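The last coin telephones in Ornlow are maintained by a staff of two. The supervisor of the program has held the post, under several job titles, for 30 years, and agreed to speak with this publication on the understanding that the interview would concern the service and that neither member of the staff would be named.

Ollora, the regional carrier that owns the equipment, once operated more than 2000 public telephones across the county. At present it operates fewer than 300. The supervisor keeps the list in a ring binder and in a spreadsheet, and prefers the binder.

"The spreadsheet tells you where a telephone is," the supervisor said. "The binder tells you who called to complain when we tried to take it out."

Removal follows a set procedure. A notice is posted at the site for two months, a letter goes to the municipality, and any resident may file an objection by mail or by telephone. Most notices draw no response. A few draw many. When Ollora proposed to remove the telephone outside the Ongart bus station, the office received more than 700 written objections, a figure the supervisor still finds hard to account for.

"Revenue from that station would not have paid for the cleaning," the supervisor said. "We read every letter. A good number were from people who had not used it in years and said so in the first line. They wanted it to be there. The question for us was whether that is a reason to keep a service running, and the company decided that in this case it was."

The Ongart telephone remains in operation. It was converted the following spring so that local calls carry no charge, an arrangement that has since been extended to other sites near hospitals, shelters and transit stops.

Asked who uses the telephones today, the supervisor was careful to separate what the company knows from what it supposes. Call records show the time and length of each call but say little about the caller. Field staff hear more. They report travelers whose cell phone batteries have died, older residents who have never owned a cell phone, and people who have just been discharged from the hospital and need a ride. Calls are short. Traffic is heaviest in the early evening and rises sharply during storms.

"In the last long power outage we had lines at six locations," the supervisor said. "The cell towers in the north end had run down their backup batteries. Our copper lines draw their power from the central office, which has a generator. I had a call from a county official that afternoon asking how many of these we still had and whether we could put any back."

The answer to the second question was no, or at least not quickly. Replacement parts are the chief difficulty. The coin mechanisms in the older sets were last manufactured decades ago, and the company relies on a store of salvaged units kept in a warehouse on Prellico Road. Handset cords fail most often, followed by keypads. Each retired telephone is stripped for parts before the shell is scrapped. The supervisor estimates that the store will last another eight years at the present rate of repair.

Vandalism, contrary to what a visitor might assume, is no longer a major expense. Coin boxes hold little, and thefts have fallen accordingly. Insects and road salt do more harm. Wasps build in the hollow spaces of the housings every September, and the technician carries a long brush for the purpose.

The supervisor began in the collections department, driving a van on a fixed route and emptying the boxes. The route took a full week to complete. Each box was sealed and tagged at the site and opened only in the counting room, where the coins were sorted by machine and the foreign ones set aside in a jar. The jar is still in the office, on top of a filing cabinet.

"You learned the town by its telephones," the supervisor said. "The one by the courthouse was full on a Monday night. The one by the high school was full of pennies, and it did not even take pennies. People pushed them in anyway."

The same work could not be done by a new employee without a long period of training, and the company has no plans to hire. The supervisor intends to retire within two years. A written manual is being prepared, with wiring diagrams and notes on each site, including which doors stick and which property owners prefer to be called ahead of a visit. It now runs to four volumes.

On the future of the service, the supervisor declined to make a prediction. The state requires the company to maintain public access at certain locations, and the rule is due for review. Ollora has not stated publicly whether it will ask for a change.

"My instructions are to keep them working," the supervisor said. "If someone picks up the receiver, there should be a dial tone. When I am told to do something different, I will do that. Until then there is a repair list, and I have three calls to make before lunch."

We use cookies to improve your experience on this site. By continuing to browse, you accept our cookie policy. Accept | Manage preferences 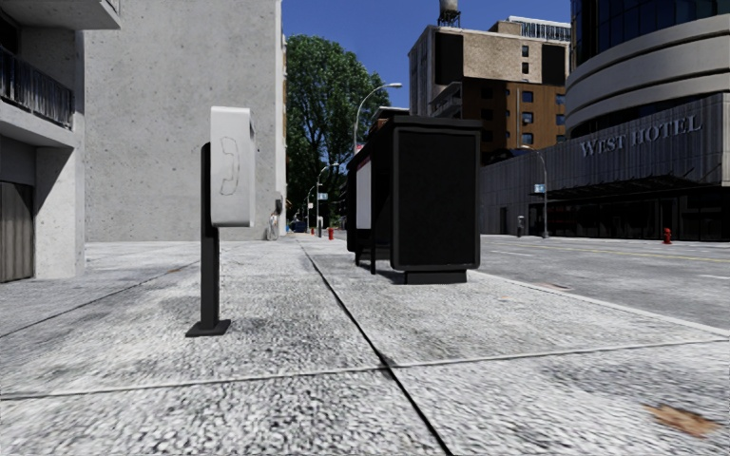
A pedestal payphone on the sidewalk.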